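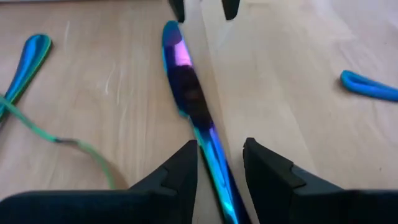 Table knife, rainbow finish, on a pale wooden tabletop

Home | Tableware | Flatware | Table knives | Care guides

Paner Rainbow Table Knife

Sold singly or in boxes of 12. Ships from our Plasthorpe warehouse.

The Paner is a full-size table knife with a rounded tip, made for everyday meals. It is the knife from the Paner flatware line, which also has a dinner fork, a soup spoon, a teaspoon and a dessert fork. All five pieces come in plain polished steel, matte black and rainbow. This page covers the rainbow version. The shape is the same in every finish, so you can mix them at one place setting.

About the finish

The color is a very thin titanium coating applied to polished stainless steel in a vacuum chamber. No paint or dye is used. The coating reflects light differently depending on its thickness, and that is where the violet, pink and blue come from. Small changes in thickness shift the color, so pieces from one box will vary. Some lean toward blue and others show more pink. We do not sort by shade and cannot fill requests for a particular one.

Colors also change with the lighting. Under warm bulbs the pinks are stronger. In daylight most people notice the blues first. If you are buying to match a tablecloth or a plate, order a single knife and look at it in the room where you will use it.

Specifications

Material: stainless steel, one piece, no joined handle
Finish: titanium coating, high gloss
Tip: rounded
Edge: fine serration on the lower third of the cutting side
Dishwasher: yes, see notes below
Microwave: no
Pack sizes: single, box of 12
Case quantity for trade orders: 61 boxes per pallet layer, 3 layers maximum

Use

The serration handles cooked meat, pizza, toast and most vegetables. It is not a steak knife. For thick cuts we suggest the Falcão steak knife, which has a pointed tip and a longer toothed edge. The Falcão is not made in rainbow at present.

Do not use the Paner to open cans, lift lids or scrape pans. The steel will take it but the coating can scratch, and scratches show as thin silver lines that cannot be polished out.

Care

Wash before first use. By hand, use warm water, a soft cloth and ordinary dish soap. Dry right away if your water is hard, as mineral spots show up more on the darker areas of the finish. A little white vinegar on a damp cloth removes them.

In the dishwasher, keep knives in the cutlery basket with some space between them and leave out lemon-based detergent. Our supplier, Zerkmont, tests the coating to 2000 dishwasher cycles on a standard program. Abrasive pads, silver dip and metal polish will damage it and are not covered by the warranty.

Fingerprints are normal on a gloss surface. Wipe with a dry microfiber cloth before setting the table.

Trade and rental

Rental companies and restaurants can order by the case. Our minimum for the trade price is one case. For orders over 4000 pieces, contact Judite Vieira in the trade office before placing the order, so that we can reserve stock from a single production run. Pieces from one run are closer in color, although still not identical.

Orders received before 2 p.m. leave the same working day. The warehouse closes for stocktaking in July and orders placed during that time go out when it reopens.

Returns

Unused knives can be returned in their original box. Single knives must be in the sleeve. Variation in color is not treated as a fault. Peeling or flaking is, and we replace those pieces free of charge. Please send a photo with your order number.

Share this page | 3 shares

Related items
Paner Rainbow Dinner Fork
Paner Rainbow Soup Spoon
Paner Table Knife, Matte Black
Falcão Steak Knife, Polished
Microfiber Flatware Cloth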